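Red storage boxes for a jigsaw swap shelf: which color for which size? 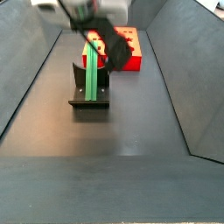

Red box with a peachy top

Posted by tilly_edgepiece, 30 April 2019
Hi all! The Berbridge swap shelf is finally up and I am so excited!! We have 71 puzzles already, and I want everything rebagged and color coded by piece count. I'm thinking red for the big ones (2,000 and up), blue for anything smaller. Does anybody else do it this way?

cornersfirst wrote:
Love this! We do colors at Gristasbridge too, but red is for puzzles with a missing piece. Maybe don't use it for your best stuff, people here would walk right past.

tilly_edgepiece wrote:
Oh no, really? I picked red so they'd stand out!

Marlow77 wrote:
I'm against rebagging, sorry. Half the fun is the original box, and you need the picture. I did a Cuvo harbor puzzle from a plain bag in January and the sky took me forever.

cornersfirst wrote:
You can cut the lid picture out and tuck it in with the pieces. Works great for us.

Marlow77 wrote:
Cutting up a lid! No thank you.

skypieces wrote:
Team original box here, but a colored sticker on the end would do the same job and costs next to nothing. Also, where would you put the Frei round one? It has 1,207 pieces, which is such a weird number, and I adore it.

tilly_edgepiece wrote:
Stickers! Okay, I'm sold, lids stay whole. The Frei goes under blue, and if you're ever willing to swap it I have a lighthouse you'd love.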